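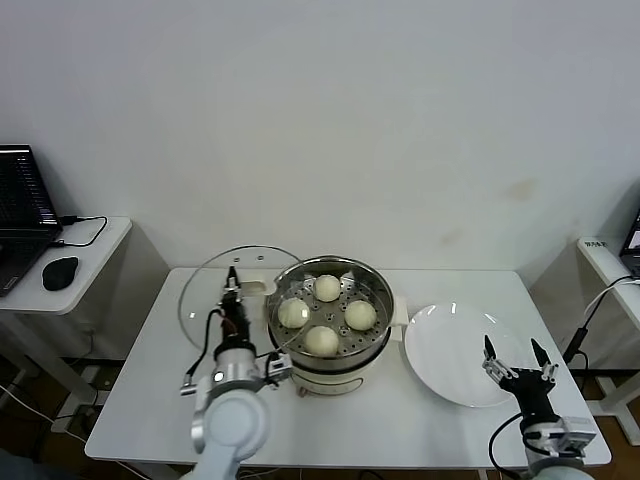
I stopped trusting star ratings sometime last winter, and I've been trying since then to work out what I trust in their place. The answer so far is not much. Take something as plain as an electric steamer. There's a pot, a metal tray with holes in it, a glass lid with a couple of vents, and room for four buns if you leave a bit of space between them. What could 531 people possibly disagree about? I read a good chunk of those 531 reviews one evening and came away knowing less than when I started. It was too small. It was bigger than expected. It arrived fast, five stars. The box was dented, one star.

The average was 4.6, of course. Everything is 4.6. I started paying attention to this after my friend Quyên Lã told me she won't buy anything under 4.5, and I went looking for the things she was ruling out. There were hardly any. Garden hoses, phone chargers, bath mats, a bag of gravel for a fish tank. If nearly everything on the page sits between 4.3 and 4.8, the number has stopped doing the job we use it for. You might as well sort by color.

I know the standard defense, that with enough reviews the noise cancels out. I believed it for years. It would be true if the people writing were a random slice of the people buying, and I don't see why they would be. I've bought hundreds of things online and written three reviews in my life. One was for a pair of boots that split, and I was furious. One was for a lamp, and the seller had emailed me four times asking. The third I don't remember writing at all, but it's there under my name and it says "Good product." That's my whole contribution to human knowledge about consumer goods, and somebody is averaging it.

Then there are the cards. You've had one. It comes in the package, printed to look handwritten, and offers a refund or a gift code if you share your experience and send a screenshot. I got one last year with a $15 folding stool. It didn't say the review had to be positive. It did say that if I was less than fully satisfied I should write to them first "so we can make it right." I don't think you need to be much of a cynic to see what that sentence does to an average.

Iolo Bevan, who I used to work with and who still reads this blog (hello), says I'm being unfair and that the trick is to read only the three-star reviews. I've heard this advice from so many people that I decided to try it properly for a month. My report is that three-star reviews are better written and no more useful. The three-star reviewer is a person who likes to seem balanced. They'll say the handle feels a little flimsy but the color is nice. Will the handle come off? They don't know. They've owned it for six days.

And that's the part that bothers me most, more than the cards. Almost every review is written in the first week. I don't need help with the first week! The first week is when I can send it back. What I want to know is what happens in year two, when the switch gets sticky and the replacement part has been discontinued, and by then the listing has usually vanished and come back under some new name made of random letters.

So what about the professionals? I used to like the big "best of" lists, the ones that run to 2500 words on toasters. I still read them, partly for the prose. But look at how often the pick is something with a buy button under it, and how rarely the answer is "keep the one you have." Some of these sites do real testing and I'm sure the testers are decent people. I just notice that a list with no links in it earns nothing, and I've never seen a list with no links in it. Thomas Sartori pointed out in the comments on my last post that newspapers ran ads for a century and people trusted their reviews well enough. Fair. I'd say the ad for the car wasn't usually printed in the last line of the car review, but fair.

I don't trust forums the way I once did either. For a while the advice was to add the name of a discussion site to the end of every search, because that's where the real people were. Well, the marketers can read advice too. I followed a thread on dehumidifiers recently where the most helpful poster, very patient with everybody, turned out to have 300 posts and every one of them arrived sooner or later at the same brand. Maybe he loves it. Some people do love a dehumidifier.

Here's where I've ended up, for now, and I'm not recommending it to anyone. For small things I've quit researching. I pick something at a price I wouldn't cry over, from a store I can walk back into, and I save myself the evening. For bigger things I ask somebody who owns one and has owned it for a while, and I ask what annoys them about it. Don't ask if it's good. People defend what they paid for. But ask what's annoying and you'll get fifteen minutes, complete with hand gestures.

The weak point is obvious. I know maybe thirty people well enough to bother with questions about vacuum cleaners, and they mostly shop at the same places I do. One friend's vacuum is one vacuum. If you tell me that's a worse sample than 531 strangers, I can't prove you wrong with arithmetic. I can only say that when my friend tells me the hose clogs, she has no card in her drawer offering her a refund to say it doesn't.

A couple of people asked me after the mattress post whether I'd try those tools that scan a listing and tell you how many of the reviews look fake. I tried two. I gave them the same listing, a desk fan, and one graded it an A and the other a D. Both had good reviews.

If anybody reading has a small kitchen appliance that's made it past five years, I'd like to hear what it is and what's wrong with it. Model number if you can still read the sticker. Comments are open until the spam gets bad again, and last time that took nine days.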